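stoltham-bed: README

Hand-held gripper demonstrations of cloth handling on a bed, with per-episode quality labels. Version of 17 December 2021.

Contents
165 episodes, stored one per folder. Each folder holds the wrist video at 60 frames per second, the gripper pose track, the jaw opening and a labels file. Poses are in metres and unit quaternions, in the frame of the first image of the episode.

Method
The set was made to test Rater, a small network that scores a demonstration before it is used for training. Rater reads the pose track and jaw opening only — no images. Episodes scoring below the threshold are dropped, and a policy is trained on what is left. The Shi split keeps every episode. The Sendetti split keeps the 100 with the highest scores.

Labels
Each episode was marked by 2 annotators as clean, usable or poor. Where they disagree, both marks are kept and the field "agreed" is set to 0. Rater was fitted on agreed episodes only.

Known problems
Pose tracking drifts when the gripper is close to the sheet, which has little texture apart from its creases. Drift over 2 cm is flagged, not corrected.
Background people and objects vary between episodes. Do not use the background for alignment.
Jaw opening is noisy when the jaws are nearly shut. A median filter is supplied in the loader but is off by default.

To do
Depth for the Stoltham episodes — planned for January.
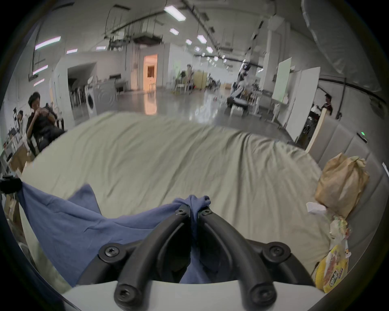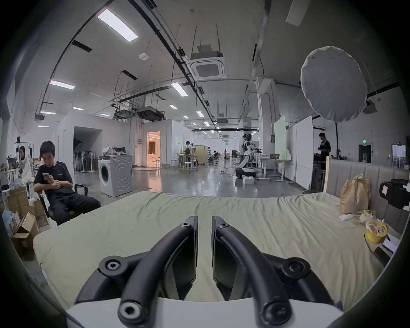
Wrist views over the bed. First: blue cloth held between the fingertips. Second: jaws over the sheet with a narrow gap between them.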